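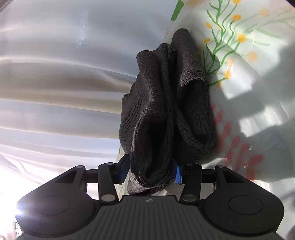
Tripod and lens rental desk: changes for members

3 min read

Print this page | E-mail this page

March 2018

The rental desk at the Narnance shop has a new booking system and a few new rules to go with it. Members who borrow lenses, adapters or tripods should read this before their next reservation. The old paper sheet by the counter is gone.

Reservations are now made through the members' page. Pick the item, pick the dates, and you will get an e-mail with a pickup code. The code is good for the whole rental. If you lose it, the desk can look it up from your member number, but not from your name alone, as we have several members who share one.

The list holds 398 items at present. Most of them are the same pieces you have been renting all along. The additions are a second Wistura fluid head, two sets of Clona close-up tubes in the common mounts, and a Pasichnyk shoulder rig that came to us with the rest of a studio sale. The rig is heavy. Ask for the counterweight when you pick it up, because it is stored on a different shelf and has been left behind twice.

Members borrowed equipment 1,004 times last year, up from the year before. Lenses made up more than half of that. The wide zooms are booked nearly every weekend through the spring, so plan ahead if you have a wedding or a school event to cover. Primes are much easier to get at short notice.

Rental periods

The standard period is now three nights instead of two. You can extend once, for up to three more, if no other member has reserved the item. Extensions have to be made before noon on the day the item is due. The system will not accept them after that, and the staff cannot override it.

Late returns are charged at the daily rate plus $11. The charge used to be left to whoever was working the desk, which led to some arguments. It is the same for everyone now.

Deposits

Deposits are held on a card and released when the item has been checked back in. For tripods, heads, filters and tubes the hold is $59. For lenses it depends on the lens, and the amount is listed on the item's page. Cash deposits are no longer taken.

Checking adapters

Yolanda Bedoya, who runs the desk, asks that members mount and test adapters at the counter before leaving. Electronic adapters need to match both the camera body and its firmware, and a few of ours have not been updated to work with the newest bodies. Bring your own camera and a charged battery. Testing takes a couple of minutes. If the aperture does not respond, the desk will swap the adapter or cancel the booking without a charge.

Please do not update the firmware on a rented adapter yourself. One was returned in the fall with a version that would not talk to older cameras, and it had to be sent out.

Returns

Return lenses with both caps, the hood and the pouch. Wipe down tripod feet if you have been on sand or mud. Report any drop or knock even if the item seems fine. Setsuko Noguchi checks each returned lens on the test chart, and it helps her to know what to look for.

The desk will close for inventory during the first week of September. Anything out at that time will be due back before the closing, and the calendar is already blocked.

Questions about a booking can be sent from the members' page or asked at the counter.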